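Chapter 7
Permanent Waving: Reading the Hair Before You Reach for the Rods

What you will learn in this chapter
How to judge porosity, elasticity and density before a perm service
How the size of the rod decides the size of the curl
Why a preliminary test curl belongs in every first appointment
How to talk with a client about the curl they want and the curl their hair can carry

Key terms
Cuticle, cortex, disulfide bond, porosity, elasticity, base section, end papers, test curl, neutralizer, processing time

When I started out at the salon on Stustgate, perms were already supposed to be finished. Everybody said so. The older stylists had put their rods away in shoeboxes on the top shelf, and the younger ones (I was one of them) had learned just enough at school to pass the practical and then cheerfully forgotten most of it. And then one January a client came in with a page torn out of a magazine, wanting loose, bendy, beachy hair that she could wash and leave alone, and I had to go and get the step stool and bring those shoeboxes down again. I have been fond of perms ever since, and I hope that by the end of this chapter you will be too.

A permanent wave changes the shape of hair in two stages. First we wrap the hair around a rod, which bends it. Then we use a waving lotion to loosen some of the bonds inside the hair that hold it in its old shape, and a neutralizer to close those bonds again in the new one. The bonds we care most about are the disulfide bonds, and they live in the cortex, the thick middle layer of the strand. You will remember the cortex from Chapter 2. If you don't, please go back and read those pages again before you carry on, and have a cup of coffee while you do it, because everything that follows leans on them.

7.1 Starting with the hair in your hands

Before you think about lotion, rods or timing, put your hands in the client's hair while it is dry. You are looking for three things.

Porosity is how readily the hair takes in liquid. Take a small strand between finger and thumb and slide your fingers from the ends toward the scalp. If it feels smooth, the cuticle is lying flat and the lotion will need longer to get in. If it feels rough or catches, the cuticle is raised and the lotion will go in quickly, sometimes much more quickly than you would like. Most clients with long hair have more than one kind of porosity on the same head — resistant near the scalp, thirsty at the ends — and you will need to plan for both.

Elasticity is how far the hair can stretch and come back. Wet a single hair, hold it firmly and pull gently. Healthy wet hair stretches and then returns close to its old length when you let go. Hair that stretches and stays stretched, or that snaps almost right away, has lost too much of its inner strength, and I would ask you to be brave and decline the service. Offer a course of treatments and a good trim in its place. Clients are disappointed for an afternoon and grateful for a year.

Density is simply how much hair there is on a given patch of scalp. It tells you how large your sections should be. With thick hair you take smaller sections, so that the lotion can reach every strand on the rod, and with fine, sparse hair you watch the tension as you wrap and keep your partings soft, so the scalp doesn't show when the curl is dry.

Write all of this down on the client's record card. I know it is tempting to trust your memory, and I know the next appointment is already waiting by the door with her coat on, but the card is what you will reach for when she comes back months later and says she wants it "just like last time, only a tiny bit looser."

7.2 Choosing the rod

The rule is short enough to learn by heart: a small rod gives a tight curl, and a large rod gives a loose one. What takes practice is the length of the hair. For a full curl the strand has to wrap around the rod at least two and a half times. With fewer turns than that you get a wave or a bend, and a client who was hoping for ringlets will not be pleased with a bend, however pretty it is.

Lay out your rods before the client sits down. In our training room at Somaveo every student works from a tray of 30 rods for the first practice head, sorted by color, with end papers stacked alongside and a spare comb in case one goes on the floor. Wrap with even tension from ends to scalp, keep the end papers flat, and make sure the band sits across the top of the rod without digging into the hair at the base. A band pressed too hard against the hair leaves a mark, and a bad one can cause breakage.

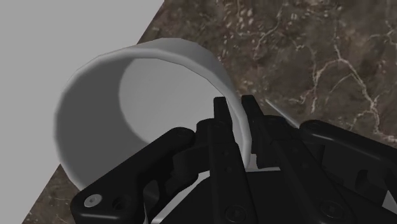 Filipa Barros would put the test curl ahead of the rod. She feels that students fall in love with their wrapping, spend an hour making it beautiful, and only then find out that the hair processes twice as fast as they had planned. Her way is to wrap 2 rods first, one at the crown and one at the nape, process them on their own, and choose everything else from what those curls tell her. I have come around to her view for any client I haven't permed before.

7.3 The test curl

Wrap your test rods, protect the hair around them, and apply the lotion as the manufacturer directs. Set your timer. At each check, unwind the rod one and a half turns without pulling, and push the hair gently toward the scalp. You want to see a firm S shape, as wide as the rod itself. If the S is weak, wind it back up and wait a little longer. If the hair feels mushy or looks frizzy, rinse at once and do not go ahead with the full service.

Rinse for longer than feels necessary, blot well with towels, and apply the neutralizer while the hair is still on the rod. Let it sit for its full time. Then take the rod out, rinse again, and look at the curl both wet and dry before you and the client decide together.

Before you go on
Practice the strand tests from section 7.1 on three different heads, and fill in a record card for each. Bring your cards to class, along with your rods and a box of end papers, and we will begin wrapping in section 7.4.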